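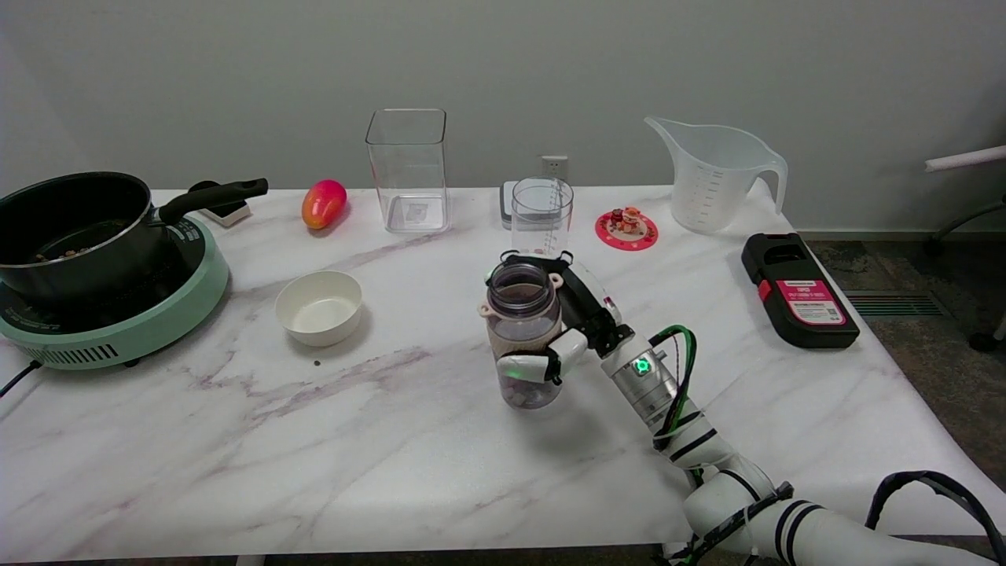 I have been reading about decluttering the kitchen again, which I should not do before breakfast. The piece that set me off this time told me to empty every packet I own into matching clear containers, label them, and line them up by height. The promise was that I would waste less food, cook more, and save money. I have heard that one before. I even believed it for a while.

Three years ago I bought the Trurnamari starter set, thirty containers with lids, after a month of looking at other people's shelves. I spent a whole Saturday pouring. Rice, lentils, two kinds of sugar, flour, oats, raisins, the end of a bag of barley I had no plans for. It looked great. I took everyone who came to the house over to see it, and they all said it looked great too.

Then I had to live with it.

The first thing that went was the dates. A packet of flour has a date on it, and so does a packet of nuts, and both went in the recycling the afternoon I did all that pouring. The advice is to write the date on a piece of tape and stick it underneath. I did this for the first round. By the second round I was topping up half a container of old oats with a new bag, and what date do you write then? I now think I was eating the same bottom inch of oats for over a year.

The second thing was cooking instructions. I can cook rice. I can't remember the water for bulgur or how long the small brown lentils need, as opposed to the large ones, and I ended up looking it up on my phone with wet hands most evenings. People in the comments under these articles say to cut the instructions off the packet and tuck them inside the lid. So now there is a bit of cardboard in my lentils.

The third was size, and this annoys me most. Containers come in the sizes the maker wants to sell. Food comes in the sizes the mill wants to sell. The two have never met. Every flour I buy leaves a cup or so in the bag after the container is full, so the bag gets folded over, clipped, and put on another shelf. I had gone from one bag of flour to one container of flour plus one bag of flour, and I was supposed to feel that this was tidier.

About the money. The article claims that the average home saves 705 dollars a year by storing dry goods this way, and gives no source that I could find. I clicked the link on the number and it went to the Vorkemel shop page. I don't know what anybody else spends on dry goods. I went back through my own receipts for a few months and dry goods came to some 55 dollars a month, and that includes coffee, which has never once gone bad in my house. For me to save 705 dollars I would have to have been throwing out nearly everything I bought and going hungry as well.

What I do throw out is lettuce. Herbs, the second half of a tub of sour cream, bread when the weather is warm. None of that lives in a container on an open shelf. If somebody wrote an article on how to get through a whole bunch of parsley I would read it twice.

To be fair, and I'm trying to be, there are two things I would keep. Moths are real. I had them once, years ago, in an apartment over a bakery, and a tight lid does keep them from traveling from one thing to the next. If you have had moths you don't need me to tell you that, and you probably keep your flour in the freezer now like I do. The other is anything that comes in a bag that can't be closed again. Brown sugar, mostly. Brown sugar in a proper closed container stays soft for me, and in a clipped bag it turns into a brick.

You don't need a set for that. You need perhaps four containers, and an old pickle jar is fine once you get the smell out of the lid (baking soda, overnight, then again). Wesedska had a single large one with a decent seal for under ten dollars last time I looked. The Alexiou ones are nicer to hold, but the lid on mine split in the first winter and they don't sell lids separately, so I won't be buying another.

I also question the idea that seeing food makes you cook it. I could see that barley for two years. I dusted it. Seeing it did nothing except make me feel slightly guilty on my way to the pasta.

What did help, a little, was boring. I write what I'm out of on the back of an envelope, and I don't buy a new grain until one of the old ones is finished. It doesn't photograph well and you can't order it. Most of the starter set is in the garage now holding screws, picture hooks and seed packets, and I will admit it's very good at that. The screws don't have a date.

Next time I want to look at knife blocks, because I have just moved mine to get at the outlet and I did not like what was under it.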